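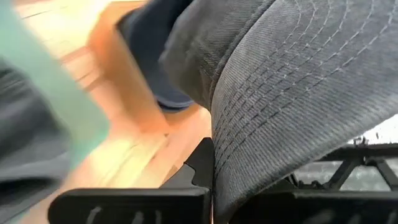
What did the grant pay for between the last report and this one?

Bins, labels, a better table, shelving, and a great many hours of deciding what counts as a towel.

Gramport Clothing Exchange
Progress report to the Sendonitz Fund, June
Prepared by Saranya Kurup for Rekha Kartha

Where things stand

When we last wrote, donated clothing came through the door at Fistamden in trash bags and stayed in them until someone felt strong enough to look. Of the 10 milestones in the work plan, 7 are complete. The other three are described further down, under a heading I tried to make sound more cheerful and couldn't.

The sorting table is in daily use. Everything lands on it in a heap and leaves it by category: denim, tops, towels and household cloth, hats, and a category the work plan calls "miscellaneous soft goods" and the rest of us call the sock problem. We moved from cardboard boxes to plastic bins in April's budget revision, which you kindly approved, and the colors have done more for us than the labels did. People will walk past a printed sign reading DENIM, ADULT and drop jeans in with the scarves. Tell them "orange" and they get it right.

Denim

Denim remains our biggest category by weight and by complaint. A pair of jeans takes up as much table as three shirts and has no interest in lying flat. The work plan called for jeans to be folded in thirds before going into the bin.

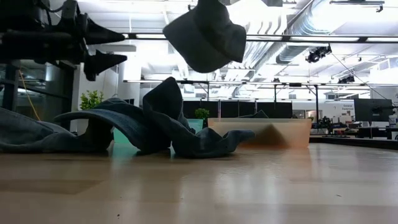

We have since dropped the thirds rule for the first pass. Jeans now go straight into the bin as they come, and folding happens at the shelf, where there is room to be fussy. This cut the backlog on the denim side from 7 bags to none by the middle of the reporting period, and it has crept back up only a little. I mention the creeping because you asked last time for "a fuller picture."

Hats

Hats were not in the original application. They arrived anyway. Caps with a sound brim go on the shelf, and caps with a cracked brim go to textile recycling. Soft hats are harder, because from across the table a soft dark hat looks exactly like a wadded-up T-shirt, and several have been shelved as one. We now ask that anything dark and bunched be shaken out before it goes anywhere. Rekha, this is the "revised handling procedure" in the budget notes. It cost nothing.

Towels and household cloth

Towels are the quiet success of this grant. They fold, they stack, they go out the door as fast as we can shelve them, and the shelter across the street takes whatever is too worn for us. The one open question is where a towel ends and a rag begins. Our current standard is that if you would hand it to a guest, it's a towel. Standards for guests vary. 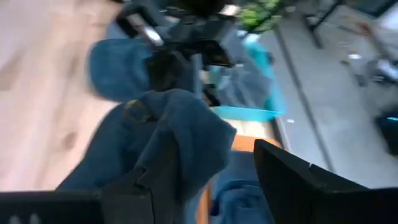 Milestones not yet met

Shelving, second wall. Gatchalian delivered the uprights and the brackets. The shelves themselves are promised. We have a very nice row of uprights.

Children's sizes. We planned to split children's clothing by age. Manufacturers disagree about how big a four-year-old is, so we are switching to measuring waist and sleeve, and that needs a new set of labels.

Written guide. The draft is finished up to hats.

Spending

We are under budget on bins and over on labels, for reasons given above. We would like to move the leftover bin money to the label line, and will send the form once the current label order is paid.

Next period

Shelves up on the second wall, children's labels printed, guide finished through socks. Visits are welcome on any sorting morning after 10, and we'd ask you to bring a bag of something. Preferably towels.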